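Building a Two-Armed Bench Robot in a Shared Workshop
Handout 2: What the arms are for, and what to distrust 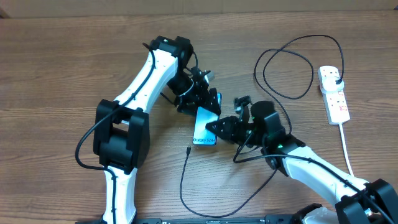
Fig. 1. Both hands at the phone. The black connector of the charging cable lies free on the table.

The task we set ourselves is to plug a charging cable into a phone. It sounds small. Bereket Tesfamariam picked it for the Lotau build, and I argued against it then and would again, for reasons covered in Handout 1. Still, it is a fair test of claims people make about home-built arms, and most of those claims do badly.

Look at how much of the phone is covered in Fig. 1. Fingers bend over the top and left side, and the other hand's fingertips overlap the face from the right. Any vision method that needs a clean outline of the object has a problem before the cable comes into it.

Cables, theirs and ours

The charging cable lies in loops on the wood. Its shape will differ on every run unless you lay it out by hand, and if you do lay it out by hand you must say so in your write-up. Kobina Aidoo's first results left this out. They were very good results.

Each arm also carries a thick cable along the outside. Leave slack at the elbow and check it through the full range of motion with the power off. A cable that clears the joint in one pose tells you nothing about the next.

Reading the numbers

Our log from December holds 3936 entries. That is a count of entries, many of them from the same few starting positions, so please don't quote it as a count of attempts. When somebody reports a success rate, ask:

Who reset the table between runs?
Were failed grasps counted, or only failed insertions?
Did the phone start in the same place?

For Tuesday

Run 16 trials with the connector placed by a partner who hasn't seen your code. Record every one, including those you stop early. Mererid Trevor has the blank log sheets. Groups using the Sidley controller should read the notes on joint limits first, as its defaults are too generous for our elbows.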